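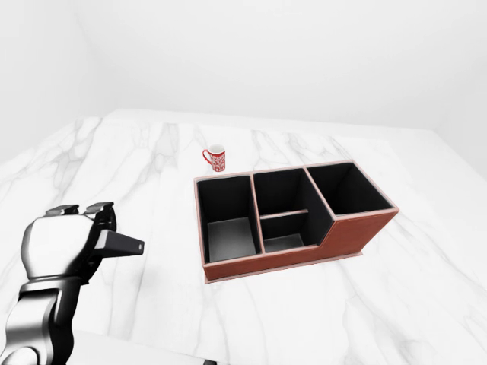 *Mug and organiser task in the simulator, arm under remote control.*

**Mug task: my remote-control demos are all over the place. Record more or start again?**

Posted by **wosberg_bench** in Teaching by demonstration

I'm trying to teach an arm to pick up a small mug and put it in the left compartment of a desk organiser. It's all in simulation for now. I drive the gripper with a hand controller and the software records the joint positions, the gripper opening and two camera views.

I have 243 demos so far. The organiser is placed at a random angle each time and the mug starts at a random spot on the table. In a lot of the starts the mug ends up behind the organiser, so I have to take the gripper round or over the top to get at it. Sometimes I go left, sometimes over, depending on how I feel. I also stop quite often to work out where the fingers are.

The trained policy does well when the mug is in front. When the mug is behind, it drives the gripper up to the left end of the organiser and stays there, or it goes forward and knocks the organiser. Out of 16 test runs with the mug behind, it managed two.

Do I need more demos, or are the ones I have no good? Each batch takes me most of a Saturday and I'd like to avoid wasting another one.

---

**trullstead_tom**

More data. We had 2,830 for a drawer task and it was fine after that.

> **wosberg_bench:** Were those all recorded by one person?

> **trullstead_tom:** No, a few of us. Can't remember how many were any good.

---

**katona_k** – *accepted by the poster*

I'd sort out what you have before recording any more. There are two separate problems in your post.

The first is the two routes. If half your demos go left round the organiser and half go over it, a simple policy will tend to average them, and the average of those two paths goes into the organiser. Pick one. With a tall compartment at one end I would go round the low end, or lift straight up to a fixed height before moving across. Lifting first is duller to record but it works for any angle of the organiser.

The second is the stopping. If you pause with the gripper beside the left compartment while you check the view, you have recorded a lot of frames where the right action is "do nothing". The policy copies that, and it sounds like what you are seeing. Trim them. I drop any stretch longer than 8 frames where neither the arm nor the gripper moves, but keep the pause while the fingers close on the mug or it will try to lift too early.

What I would do, in this order:

1. Tag each demo as left, over or other. You can do this from the gripper height, you don't have to watch them all.
2. Keep one route and put the rest in another folder. Don't delete them.
3. Trim the pauses and retrain on what is left.
4. Run the same 16 starts again so you can compare.
5. Only then record more, and only with the mug behind.

Also check which way the mug handle points in your starts. If it's always the same way you will have trouble later when it isn't.

---

**nostumel**

Agree with the post above about pauses. One thing to add – look at where your cameras are. If the mug is behind the organiser and your camera is low, part of the mug can be hidden for some of the angles. You know where it is from moving the view about, but the policy only gets the recorded pictures. I raised one camera and added one on the wrist and didn't need to redo the task design.

You will have to record again if you move them, unless your simulator can replay the old joint positions and render new views. Mine can. Check that the replay still ends with the object in the right place, as a few of mine dropped it on the way.

---

**wosberg_bench**

Thanks. Tagged them last night: 131 left, 88 over, the remainder a mixture. I'm keeping the left ones. The pauses were much worse than I thought, mostly just before I reach for the mug. Retraining now and I'll post the test runs in this thread.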